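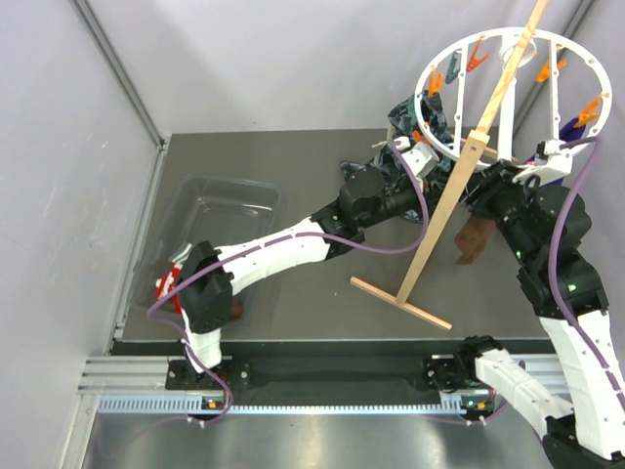
Llevo media mañana comparando las pinzas Skjelbred con las Visten y me toca rellenar la lista de inspección, así que voy punto por punto y comento lo que me parezca (Waqas, ya sé que las casillas son para marcar y punto, pero luego en noviembre alguien pregunta y a ver quién se acuerda). La tarea de comparación es la de siempre, el tendedero redondo blanco con sus pinzas de la ropa, y me gusta porque castiga mucho a los dedos: el aro es fino, las barras también, y la tela oscura estampada de la izquierda pesa lo suyo y tira del conjunto. El brazo derecho, con los dedos en el borde inferior del aro, es el que más me interesa revisar.

**Celda:** banco de dos brazos, Markano
**Fecha:** 27 oct 2019
**Revisa:** Josphat Makokha
**Segunda firma:** Dorothy Hartley

## 1. Antes de dar tensión

- [x] **Seta de emergencia probada desde los dos lados.** Bien las dos. La de la izquierda va más dura, pero corta.
- [x] **Tornillería de los carros sobre el carril.** Repasada con la dinamométrica. Ninguno flojo.
- [x] **Cremallera limpia.** Le pasé el paño y salió pelusa, bastante. Con tanta tela por encima es normal, pero habría que hacerlo cada turno.
- [ ] **Fundas blancas de los brazos.** Las dejo sin marcar. La del antebrazo izquierdo hace pliegues y quiero que Kamonchanok me diga si la vuelve a ajustar o ponemos otra talla. ¡No es grave! Pero si un pliegue llega al codo, lo muerde.
- [x] **Zona despejada de herramientas.** Sí. Encontré una llave Allen debajo de la mesa, si es de alguien la tengo yo.

## 2. Cables

- [x] **Conectores de los soportes de cámara.** Firmes.
- [ ] **Recorrido del cable morado, brazo izquierdo.** Pendiente. El bucle por fuera del codo me parece generoso de más. Nigel dice que si lo acortamos se queda tirante al estirar el brazo, y tiene razón, pero entre eso y lo que hay existe un punto medio. Propongo una brida más y repetir el barrido completo a mano.
- [x] **Recorrido del cable, brazo derecho.** Pasa por encima de la muñeca sin engancharse. Lo moví entero dos veces, despacio.

## 3. Pinzas y fuerza de cierre

- [x] **Skjelbred: apertura y cierre en vacío.** Suave, sin ruidos raros. Lleva 2,532 ciclos según el contador y las almohadillas aguantan.
- [x] **Visten: apertura y cierre en vacío.** También bien - un poco más lenta al abrir.
- [x] **Límite de fuerza comprobado con el dinamómetro.** Skjelbred 28 N, Visten lo mismo. Así comparamos de verdad, que la otra vez cada una iba a su aire y los resultados no valían para nada.
- [ ] **Desgaste de las puntas.** A medias. En la Visten noto un filo en el dedo interior, lo justo para enganchar un hilo. Que lo mire alguien con mejor vista que yo y, si hace falta, se lija.

## 4. Movimiento y paradas

- [x] **Velocidad reducida activa.** 160 mm/s en los dos brazos, leído en el controlador Workar.
- [x] **Distancia mínima entre muñecas.** La tengo puesta en 130 mm. Dorothy quería más y yo menos, así que supongo que está bien.
- [x] **Parada por contacto.** Tres intentos por brazo con la espuma, paró siempre.
- [x] **El listón de madera incluido como obstáculo en el controlador.** ¡Este casi se me pasa! Cuando se cambió el soporte se quedó la geometría vieja cargada. Ya está corregida en los dos perfiles, pero por favor, quien mueva el soporte que lo apunte.
- [ ] **Reenganche tras corte de corriente.** Sin hacer. Necesito a otra persona en el cuadro.

## Comentarios sueltos

Apto para seguir con la comparación a velocidad reducida. A velocidad normal no firmo hasta cerrar lo del cable izquierdo y lo del filo de la Visten.

Mi impresión, por si sirve: con tela suelta me quedo con la Skjelbred, y para sujetar bordes rígidos la Visten me da más confianza. Waqas opina justo al revés, y como él ha hecho más pruebas que yo no pienso discutir hasta tener la tabla completa.

Falta también pedir almohadillas de repuesto. Nigel, ¿las pides tú o las pido yo?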